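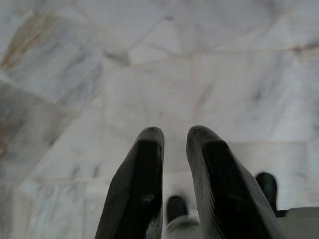

By Raghavendra Palaniappan
Filed under: Student Work / Game Narrative

Final report: does anyone read the lore in Skandville?

Skandville is a stealth game with a family feud at its center. You play Bustar, the youngest of the Fullercombe line, who is sent to take back the harbor from the Barbier clan. The store page promises "a saga told across generations." I wanted to know how much of that saga a player needs, and I went in doubting the answer was "a lot."

The in-game archive has 433 entries. I read all of them, which took most of July. Many repeat each other. Bustar's grandmother is introduced 7 separate times, and two of those entries disagree on whether she left the clan before or after the fire. Fans on the forums call this an unreliable narrator. I think it is a continuity mistake, and I found no line in the script that supports the kinder reading.

I then posted a survey and got 657 replies. Players were asked why Bustar turns on her uncle in chapter four. Most said he betrayed her. He does, but in chapter five. The motive in chapter four appears only in a letter hidden behind a locked door, and the key costs 3,000 coins. A story that puts its main reason behind a shop purchase can't complain when players miss it.

The survey has problems. People who answer questions about lore probably like lore, so the real numbers may be worse. I also worded one question badly ("Did the ending feel earned?") and dropped it from the results.

My instructor suggested that the clutter is deliberate, since old families do keep messy records. Maybe. I would believe it more if the Barbier entries were messy too, but they are short, clear and in order. They were also added in a later patch.

Survey questions and my entry notes are in the appendix.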